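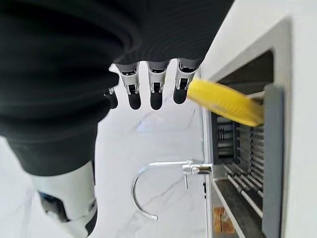 Slide 1. Yellow sponge, oven opening.

Speaker notes, Trefor Maddocks, 5/25/26

Leave the slide up while people sit down. Then ask who has cleaned their oven since August. Wait. Don't fill the silence.

I'm here to be rude about cleaning advice. I've read 461 tips on ovens and sinks and I would keep 7 of them. The rest are the same paste in a different bowl.

Start with the sponge. Point at where it meets the edge of the opening, by the grey strip on the door frame. Most guides go straight to the floor of the oven and skip the edge. Mine at home had a brown line there you could have planted seeds in.

Flurnivau say their spray needs no rubbing. I rubbed. Fimuvell say leave it overnight, which I did, and then I rubbed again. If anyone here has had better luck, I'd like to hear it, but bring the oven.

(Drink of water. Move on even if they're still arguing about bicarb.)

Now sinks. The claim I hear most is that two bowls save work: wash in one, rinse in the other. Maybe. In my house the second bowl fills up with things no one wants to deal with. A rack down in the smaller bowl does at least give a lid somewhere to stand, and I'll allow that a big round lid is a nuisance anywhere else.

Ask: do you peel the labels off new plastic before the first wash? Hands up. The Birow leaflet gives 300 words to this and never says how to get the glue off. Warm water and a thumbnail, in my experience.

Next slide: lid on the rack, label still on it, orange sticker still on the back wall of the big bowl.

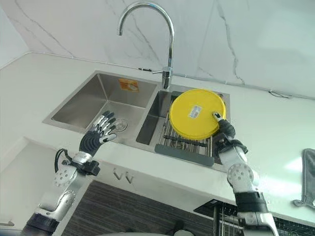
Questions I expect

"Is stainless steel cleaner than plastic?" Depends who's washing it.

"What about the Hsueh method?" I've tried it twice. It's wiping.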